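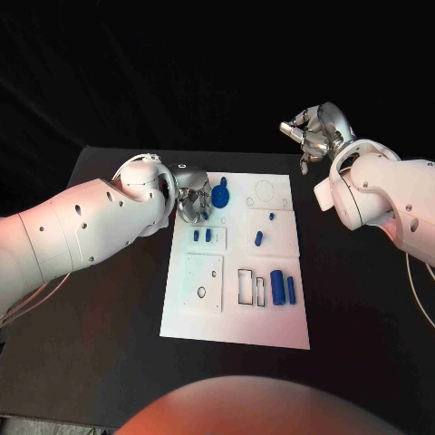
Peg boards with printed outlines — keep, fix or toss?

pegleg_61
I'm putting together a sorting board for my nephew, white sheet with outlines printed on it and blue pegs and cylinders that go on top. Got the idea from a Skoledance set I had as a kid. Question is whether thin outlines are enough or if I should fill the shapes in solid. I've printed 2 test sheets so far and can't decide.

Horacio Fuentealba
Solid, every time. Thin circles vanish once you put them on a dark table under a lamp.

pegleg_61
Hmm, I don't see that here. White sheet on dark gray and the edges are plenty clear to me. What bugs me more is the cylinders rolling off when you lay them down.

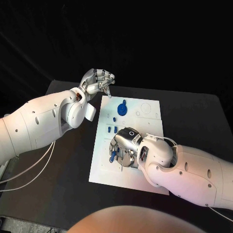 Peiyu Lü
I'd leave them thin! With solid shapes my daughter just matched blobs and got bored by lunch. Outlines made her look at the size — big circle, small circle, slot. For the rolling, keep the cylinders in a shallow tray.

Horacio Fuentealba
My eyes are older than your daughter's, so we'll have to disagree. At least go thicker on the small circles.

bula_mom87
Thicker on the small ones gets my vote too. Are you gluing the little plates down or leaving them loose?

pegleg_61
Leaving them loose for now, I keep changing the layout. Will try a thicker line tonight.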